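Skarkside workshop notebook
Sep 22, 2021

Bag work on the two-arm bench. Yu-na Lim had the first half of the session, I had the rest.

Changed since August: new fingertip pads on the wrist-camera arm, cut from the Brallthorpe sheet. The old ones had gone shiny and let film slip out whenever the bag had weight in it. Glued, clamped, left for 2 hours. The left one came out a hair proud at the tip, so I sanded it down by hand. Should have made a jig.

Gripper close command was 1000 on the Netico driver scale, which is full force and bad for the gears when all that's between the fingers is plastic film. Dropped it in steps. At 200 the pinch still holds if the fingers land on the edge of the bag. If they land on the flat part the film bunches up and slides.

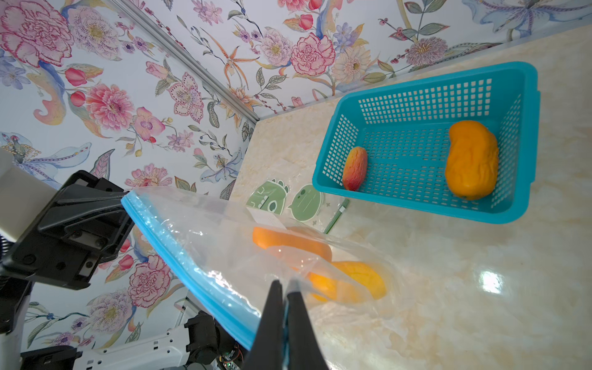

Why not pick up the bag by the zipper strip every time?
The strip is stiff, and when the fingers come in at an angle it levers itself out of the pads. The plain edge folds and gives them more to bite on.

Camera side: the clear film is still the hard part. Highlights on the wrinkles read as edges, and the bench lamp bounces off the marble-pattern counter straight into the lens. Yu-na wants to try a diffuser over the lamp before we touch any code. Fine with me — cheaper than another week of tuning thresholds.

The fruit shows up well through the plastic, orange on pale, so for now Myung finds the fruit first and looks for the bag edge outward from there. Crop is 64 pixels wide. Slow but usable. It gets confused by the fruit in the blue basket if the basket is too close, so keep them apart until there's a proper mask.

To do:
Tie back the wires by the small board on the other arm
Diffuser for lamp (Yu-na)
Pad jig, and write down which glue
Re-run at 200 with the basket moved closer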